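Water hardness and towels: notes after a winter of testing

The towels in my house had gone stiff. They came off the line like cardboard and took two passes to dry a plate. I had blamed the detergent, then the line drying, then the age of the cotton. In January I finally bought a titration kit and tested the tap, which is where I should have started.

The first reading was 26 grains per gallon. Anything over 10 is generally sold as "very hard," so the number explained a good deal. I repeated the test with water from the outside spigot, which bypasses the softener, and got the same result. That told me the softener was doing nothing.

The unit is an old Grendell that came with the house. The resin tank was fine. The brine valve had stuck in the closed position, so the resin had not been regenerated for an unknown length of time. I cleaned the valve, replaced the seal and ran 3 regeneration cycles in a row. The kitchen tap then read under 1 grain, and it has stayed there.

Soft water did not fix the towels by itself. The mineral and soap residue already in the fibers has to be removed, and a normal cycle does very little of that. The procedure I settled on is a long hot soak with washing soda, a drain, a wash with half the usual detergent, and two rinses. Fabric softener is left out completely. It coats the loops, and the coating is part of the problem.

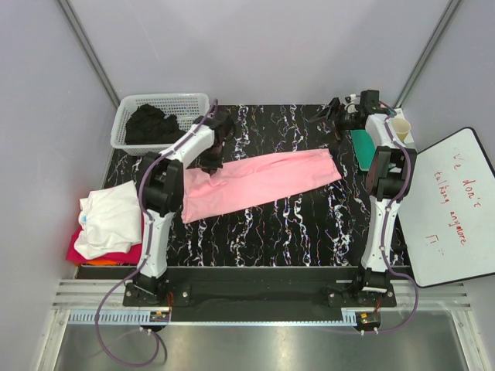 To know whether any of this worked I needed a measurement, and "feels softer" is not one. I used a drop test. Lay the cloth flat, put one drop of water on it from a fixed height with a pipette, and time how long the bead takes to disappear. A clean cotton towel absorbs the drop almost at once. My worst one, a flat-weave dish towel, held the bead for 59 seconds. After one soak it was down to 26, and after the third the drop went in too fast to time by hand.

A few points on method. The cloth must be fully dry before the test. The drop should land away from hems and printed areas, where the absorption is different. Terry and flat weave should not be compared with each other. I kept separate columns for the two in the spreadsheet, after mixing them in the first week and having to throw out that data.

The weight results were less useful. I expected the towels to get lighter as the residue came out, and most did, but the change was near the limit of my kitchen scale. One towel gained a gram, probably from humidity. I stopped weighing them.

Detergent use is the other change. The dose line printed inside my measuring cap is too high for soft water and a medium load. I now fill to half of it. If there are still suds in the second rinse, I cut the dose again for the next load.

The softener is set to regenerate every 2000 gallons. With our usage that may be too seldom, so I test the kitchen tap before each cycle and write the reading on a card taped to the brine tank. Next job is the water heater, which has been fed by the same hard water and makes a popping sound when it fires. I have the drain hose and a new anode rod, and I still need to find the right socket.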